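Durnarlow longline fishery

The Durnarlow longline fishery is a demersal fishery for ling, tusk and related species, worked on the outer edge of the Durnarlow Bank at depths between 220 meters and the upper continental slope. It is managed under a permit system that limits both the number of vessels and the number of hooks each may set. The main landing port is Jeltinden.

Management

Access to the fishery is restricted to 24 permits. A permit is attached to a vessel and passes with it on sale, unless the vessel has made no landings in two consecutive seasons, in which case the permit lapses. Permits may not be divided. The season opens in January and closes when the total catch limit is reached or at the end of October, whichever comes first.

The annual catch limit is currently 2870 metric tons, all species combined. Tusk is subject to a separate ceiling within that total. Vessels must report each set by radio or electronic log before hauling begins, and no gear may be left in the water from noon on Saturday until midnight on Sunday.

Gear

Vessels use bottom-set longlines with circle hooks. Mainline is stored on drums on the larger boats and in tubs on the smaller ones. Snood spacing was once left to the skipper but is now fixed by the permit conditions. Weighted line and paired streamer lines are required during setting to reduce the capture of seabirds. The streamer design in general use was drawn up by Esther Ondieki, a gear technologist at Jeltinden, and replaced an earlier single-line type that tangled in crosswinds.

Bait is mostly squid and mackerel. Automatic baiting is permitted, though several of the older boats still bait by hand ashore.

Processing and trade

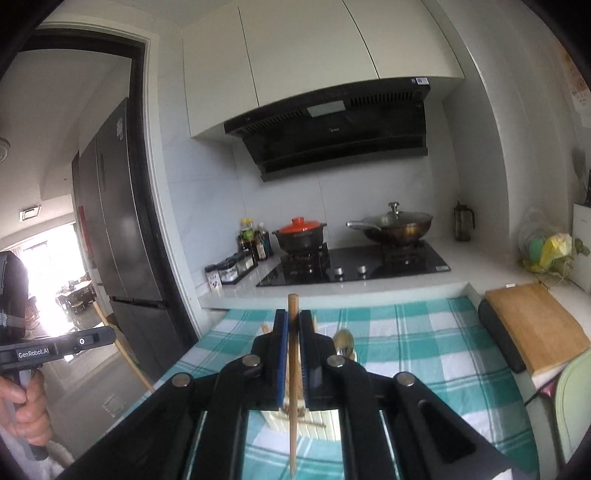
Most of the catch is landed headed and gutted, on ice. Two firms, Oneo and Ochoa, buy the greater part of it. Oneo salts and dries ling for export, while Ochoa sells fresh and frozen fillets to the domestic market. Tusk brings a lower price and is often sold whole. Swim bladders and roe are kept separately and sold by private contract.

Stock assessment

Assessment relies on catch rates from the fleet and on a fixed-station survey of 99 sets, fished every second year. A review led by Niloufar Farahani found that commercial catch rates overstated the abundance of ling, as vessels had moved to deeper ground over the same period – an effect the survey, with its fixed stations, does not share. Survey results now carry the greater weight in setting the catch limit. The age structure of the tusk stock remains poorly known.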